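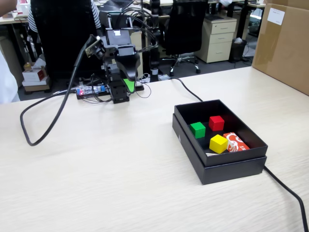
TRASTCOMBE HILLCLIMB AND KART SERIES HEADS INTO MARCH OPENER WITH BIGGER SENIOR GRID

For immediate release

Entries closed last night for the opening round of the Tisis Kart Cup at Trastcombe. Final number is 146 drivers across all classes, biggest senior field the series has had.

Gates open 7 am. Scrutineering straight after, drivers briefing at 8.30 in the pit shed. Practice groups posted on the wall by the kiosk and on the series page.

Reigning Senior champion Christos Lambrakis is back, new chassis, same engine builder. He tested at Trastcombe over the winter and was happy enough with the pace.

"Front end is better. Still chasing a bit of grip in the last corner," Lambrakis said. "Géza was right on my bumper all last season so I don't expect a quiet weekend."

That would be Géza Simon, runner-up by 3 points. Simon has moved to the Toritz team over the break and will run out of their tent alongside rookie Abdul-Rahman Kpodo, up from Juniors after winning 2 rounds last year. Kpodo is the youngest in Senior. First start in the class, first time on the harder tire.

"It slides more. A lot more," Kpodo said. "Coach told me to stop fighting it."

Masters looks open. Tsung-han Chang won the pre-season club day but has work commitments and may miss a later round. Drop scores apply again this year, one per driver, so it need not hurt him.
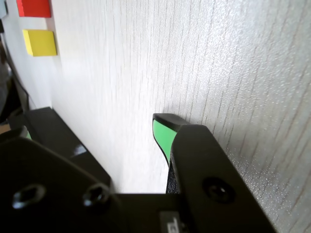 Tisis Kart Cup, media supplied

Changes for this season, in short:

Control tire stays the same in Junior and Cadet. Senior and Masters go to the harder compound.

Weigh-in now after every heat, not only the final. Bring your card.

Rolling starts in all classes but Cadet.

Pre-final grid is set on heat points. Ties go to the faster qualifying lap.

Radios still banned in Cadet and Junior. Please don't ask on the day.

The track has had work too. The inside curb at the hairpin was cut back and the runoff at the end of the back straight has been regraded and seeded. Some 60 tire bundles were moved to suit. Drivers who know the place will need a few laps to find there braking point again, as the old marker board is gone.

Series manager Chih-ming Fu said the entry list had been steady for weeks then jumped.

"Most of it came in the final few days, typical karters," Fu said. "Cadet is full, we have a wait list. Senior has a B final for the first time. It makes for a long program so we'll be strict on times. If you're not on the dummy grid when your group is called, we go."

Kao is back as presenting partner for the Cadet class and will put up the trophies at each round, plus a set of tires drawn at random from the finishers.

Spectators free. Parking in the lower paddock, follow the signs, no cars past the gate once racing starts. Food on site from opening. Dogs on a leash and out of the pits pleease.

Heats run from 10 am with finals after the lunch break. Presentations in the pit shed as soon as results are confirmed. Live timing link goes up on the series page the morning of the event.

Media passes: see the race office on arrival, vest required trackside, closed shoes. Interviews with drivers can be set up through Chih-ming Fu at the series office, best before the briefing or after finals.

Ends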